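3.2 Equipment selection and cost planning

The purchase was planned in two stages. In the first, candidate mobile bases and arms were compared on paper against the geometry of the rooms in which they would work. In the second, the short list was run in simulation before any order was placed. The simulation stage was budgeted separately from hardware, so that a delay in one would not draw down the other. Quotations were requested from two suppliers, Nurnivico and Nouri, and the prices used in this section are those valid on September 6, 2025.

Requirements were written per room. For each room we recorded the widest clear approach to the main work surface, the type of door hardware, and the furniture that would have to be passed or moved. The minimum passage width was set at 600 mm, and any base needing more than this was excluded without further testing. The room set was prepared for the Barkville site and consists of 19 simulated interiors.

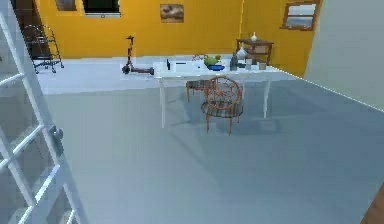 Figure 3. Simulated interior with a long table, tabletop objects and an open glass door.

Room-level requirements

The interior in Figure 3 was used to set the arm specification. Its white table carries objects that differ in shape and likely grasp, among them a green teapot, a glass bottle and a narrow-necked vase, and a chair is pulled up to the long side. An arm sized only for a clear table edge would therefore be undersized for this layout, and the reach requirement was written with the chair left in position. The wide stretch of open floor between the door and the table places little demand on the base. The lever handle on the door was entered as a separate task, because it affects the choice of gripper more than the choice of arm.

Floor-standing items were treated as fixed obstacles. These include the kick scooter and the wire rack near the back wall, neither of which the base is required to move. Wall-mounted items were ignored for costing.

Of the nine configurations quoted, eight met the passage limit. The excluded configuration had the lowest purchase price, but its base would have required changes to the test rooms at Grastidville, and those costs fall outside the equipment budget. For the remaining configurations, spare grippers, batteries and service contracts were priced as separate lines, as suppliers bundle them differently and the totals cannot otherwise be compared.

Delivery is planned for November. Payment is divided between order and acceptance, and acceptance depends on repeating the simulated door and table tasks on the delivered unit. Software licenses are carried in the operating budget and are treated in Section 3.3.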